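# Two-arm sorting: setting up the task and recording runs

Avstead Robotics Club, senior group. Updated 29 October 2023 by Lorna Gourlay.

Read this before your first session on the two-arm bench. It covers the bin sorting task we use for the term project. You should already have done the safety sheet with Junaid and be able to jog each arm on its own.

The start bin is the red one in the middle. Blue is for the left arm, white is for the right.
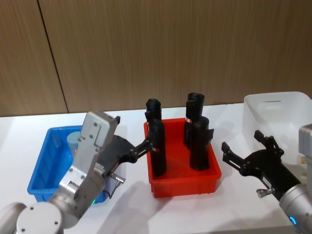
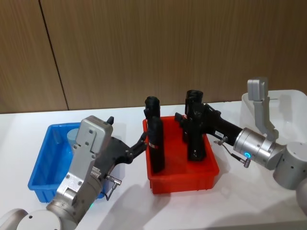 Both arms work over the red bin, and the black items stand upright in it.

**Why can't one arm do all the sorting?**

It could, but the project is marked on how the two arms share a space, so each arm has to make at least one pick in every run.

## Setting up

1. Wipe the table and put the bins on their marks. The red bin goes down first and the other two are measured from it.
2. Load the red bin. Stand everything up and leave a finger's width between items.
3. Switch on the left controller, then the right. Wait for both to finish starting before you touch the tablet.
4. Load the program `sort_two` from the Stergiou folder. Don't edit that copy. Save your own under your initials.
5. Send both arms to home and check that the grippers are open.

## Teaching the picks

Teach the left arm first. Bring the gripper in from the side at low speed, stop short of the item and save that point as `approach`. Move in until the fingers are on either side of it and save `grasp`. Lift straight up until the item is well clear of the rim, then save `lift`.

Do the same with the right arm. Park the left arm at home while you do it, or you will be working around it the whole time.

When both arms have their points, add the wait step. We use a pause of 800 milliseconds after each grasp so the fingers settle before the lift. Esben tried shorter pauses in April and the taller items swung on the way up.

## Running it

Run at quarter speed with one person on the stop button. That person does nothing else. If both arms go for the red bin together, stop, go back to the program and check that the right arm is waiting for the left arm's `clear` signal. Most problems in the first week come from that signal being left out.

Once you have 2 clean runs in a row at quarter speed, go up to half. We don't run faster than that in the Pasesmont room.

## Saving your runs

Log every run, including the bad ones. Write down the run number, who was on stop, and what went wrong in a few words. "Left dropped item at rim" is enough. Files go in the Tedov drive under your team name, and each team has space for 31 runs. Delete test files first if you fill it up.

Leave the arms at home and the bins on their marks when you finish. Questions go to Nazanin Shokri or me.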